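How to clear small things from the table before dinner

In our house the table collects everything by evening, so I made a simple order for it. First take the boxes, like toothpaste that still has to go to the bathroom. Close the flap and carry them standing up.

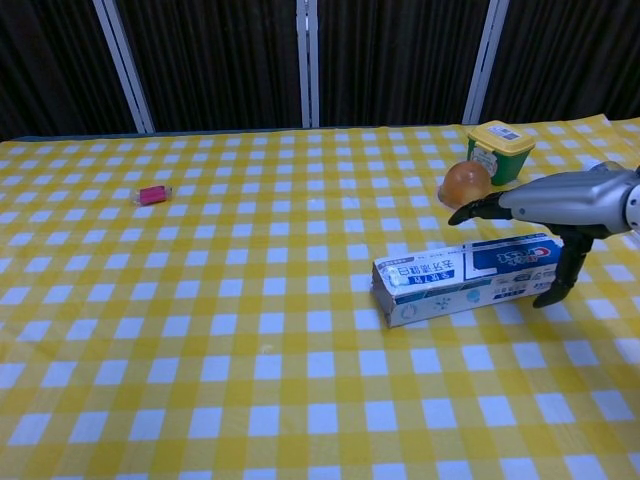 After the boxes come containers with a lid. Press the lid once more before you lift. Small round things go last, in a bowl, or they roll to the floor - I have searched under the cupboard for 26 minutes already.

Now shake the tablecloth outside and lay it back with the same colour squares along the edge. Wash it at home every two weeks.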